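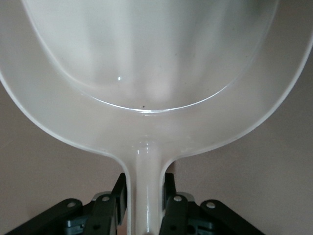 Scoop rules, round two

3/14/20

So I finally typed up the house rules for picking up scoops, spoons and anything else with a bowl on one end, and they fit on one page! The old Lowther sheet ran to 59 points and I swear we were all just skimming it (me included).

The big one is grip position. Fingers go on the handle, one each side, never on the bowl or the flared bit where it starts to widen. Glossy plastic is slippery enough on a straight shaft, and once you're up on a curve the thing twists the second you lift.

Next is force. We start every new tool at the lowest setting on the Torkeo controller and go up in small steps – no jumping straight to what worked on the last one. Then hold for 10 seconds before moving anywhere. Yes, it feels like forever.

Cleaning gets its own line now too. Wipe the tool before each batch and look for specks, especially on white plastic where you have no excuse for missing them. If it's scratched, it goes in the Firent bin and gets swapped out.

We're at over 200 lifts under the new page and I've only changed 2 lines so far. The Visthorpe folks want a copy in May, so if you spot something dumb in there, please yell before then.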